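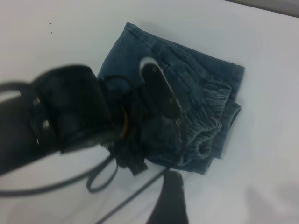 How to check a claimed folding result before you believe it

Written 2018-01-05, revised once

Every few months a paper or a product page says that a robot can now fold clothes. Hellura says it of its learned policy, Prevura says it of its scripted one, and both give a success rate with very little about how it was scored. I have spent enough time repeating other people's folding results to be wary of any single figure. What follows is the routine we use at Tollell to test a folding method on small garments. It is slow and dull, and it usually brings the number down.

You will need an arm with a wrist camera, a second camera fixed over or beside the table, a plain pale tabletop, and one garment you are prepared to see folded a great many times. We use children's denim trousers with a gathered elastic waist. They are a nuisance, and I recommend them for that reason. A tea towel will flatter almost any method.

Step 1. Write down what counts as folded

Do this before the arm moves. If you write the rule after watching a few runs, you will write it to fit the runs. Ours has two parts: the bundle must be roughly rectangular when seen from the fixed camera, and the longest side must be no more than 250 mm. Wrinkles are allowed. A leg sticking out is not. Somebody else should be able to apply the rule without ringing you up.

Watch the waistband. Elastic puckers, so it makes a ragged outline even when the fold is perfectly good. The Rathnayake score, a common overlap measure in our group, marks this down as a fault. We measure the outline with the waistband and again without it, and report both.

Step 2. Fix the starting states

"Random initial configuration" can mean almost anything. In one write-up I tried to repeat, it seemed to mean laid flat and turned a bit. We use 21 starting states, each saved as a still from the fixed camera, and we reset the garment by hand against the still. You will never match it exactly. Get the waistband and both hems in the right place and move on.

Step 3. Run the whole set without stopping

No pausing to smooth the cloth or nudge the table. If the arm stalls, let the clock run out. Our limit is 90 seconds per attempt, and anything past that is a failure, however nice the bundle looks when it finally arrives.

Keep your hands off the final press as well. Many methods finish by laying a finger flat on the bundle and pushing down, and I have yet to be convinced it does as much as people say. Denim springs back. Run the set again with the press removed and compare the two. If the score hardly moves, the press is there for the video.

Step 4. Judge from the fixed camera, with the arm out of the way
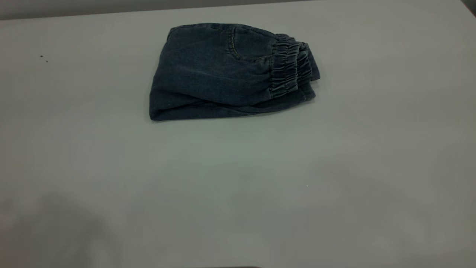

The wrist view is too close for this job. The gripper hides part of the cloth, the cables wander across the view, and a finger holding a layer down can make a poor fold pass for a decent one. Move the arm clear, wait until the cloth has settled, and only then save the still you mean to score.

Shadows deserve some suspicion too. A dark edge under the lower layer can be read as fabric by a simple outline finder, and the bundle then measures larger than it is. Check a handful of outlines by eye. I check every one, but I don't trust the software.

Step 5. Score blind

Shuffle the stills from both methods, strip the file names, and give them to someone who had no part in the runs. With the full set repeated five times for each method you will have 210 stills, and it is an afternoon's work. Have a second person score them separately. Where the two disagree, leave the disagreement in the table.

Step 6. Report the dull parts

State the garment, the starting stills, the time limit, the rule from Step 1, and every run you threw away, with the cause. If a run was dropped for "hardware trouble", say what the trouble was. I have seen that phrase cover a great deal.

A note on what this does not tell you. One pair of trousers on one table says nothing about shirts, or about the same trousers after a hot wash. We had planned to add a second garment in April and may still do so. Until then I would read our own numbers with the same caution as anyone else's.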